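Sotness opened its home schedule on Saturday, December 5, 2020, with a win over Brolleck. The margin was 12 points. Sotness led by 3 at the half and used a full-court press for most of the third quarter.

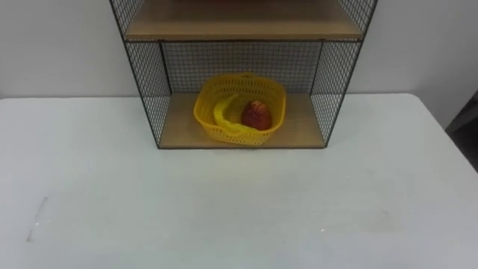 Wire mesh shelf unit with wooden boards.

Brolleck committed 15 turnovers, 6 of them against the press. Its zone held up better in the fourth quarter, when Sotness missed most of its outside shots.

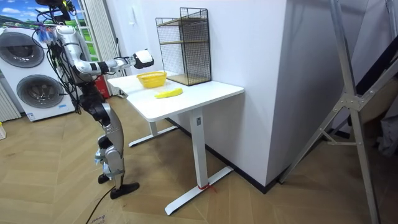
When are makeup games played?
Makeup games go in the first open week after the original date, at the same gym.

Amano plays at Meltier next. Tip-off times are set by the host club and posted on the league schedule. Rosters stay locked until the midseason break.

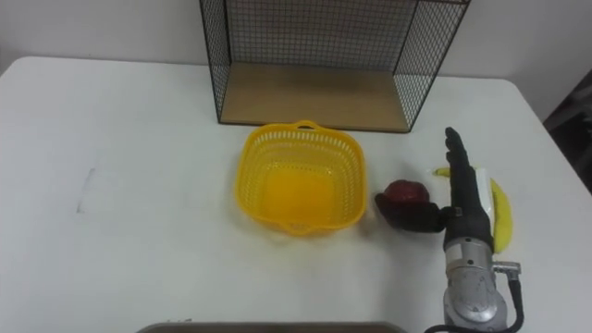

One reader writes that the press only works with a deep bench, and that Sotness will need to rest its guards before the Meltier game.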